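3.2 Collecting demonstrations in homes

All demonstrations in the Garwood set were recorded with hand-held grippers. The operator holds one in each hand and does the task directly, with no robot present. We chose this over teleoperation because the grippers fit in a backpack and a new operator can learn to use them in one sitting. The set contains 800 demonstrations of produce sorting, recorded in homes between February and the closing date of June 3, 2024.

Each session used a real table with whatever cover the household had on it. We asked hosts to leave the furniture and the rest of the room as they were. Plain backgrounds make the objects easier to find, but in our early tests a policy trained on plain tables did poorly as soon as a printed cloth was used. Printed fruit was the hardest case. The policy would reach for a picture of an orange and close on nothing. We therefore kept the printed cloths in the training set and did not mask them.

Objects were placed in a shallow cardboard box or directly on the table. The operator picked up one item, moved it to its new place, released it, and went on to the next.

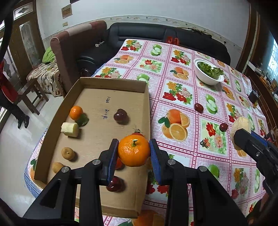 Operators were told to bring the pads in slowly and stop as soon as the item was secure. Mandarins, tomatoes and plums tolerate a fair amount of squeeze, but peeled pieces slip if held too lightly and mark if held too hard. We did not set a target force. The gripper width is logged at every step, and the policy learns a closing width from that signal together with the camera view. Both grippers are logged the whole time, including stretches when only one of them is moving.

A demonstration was dropped if an item fell outside the work area, if the tracking was lost, or if the operator touched an item with a bare hand. We dropped 52 recordings on these grounds, and they are not included in the total given above. Failed grasps that the operator corrected were kept. They show how to recover, and we had few other examples of that.

Small dried items were added to the list after the first round. They are low, wrinkled and dark, and the pads have to come down close to the cloth to get hold of them.

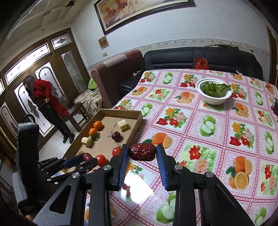
Figure 3. Picking up a dried red jujube with a hand-held gripper over a printed tablecloth.
Xenos Manipulation Group, Department of Mechanical Engineering, Kelwood University

For these items we asked operators to pause for a moment above the cloth before moving sideways. Without the pause, the lift and the transfer ran together in the logs and the labeling tool often put the boundary in the wrong place. Labels were made with Staltent, our in-house tool, and corrected by hand by Grigoris Raptis and Mawuli Boateng. Where the two disagreed on a boundary, the later time was used.

The recordings were split by home, so that no room appears in both training and test data. Results on the test homes are given in Section 4.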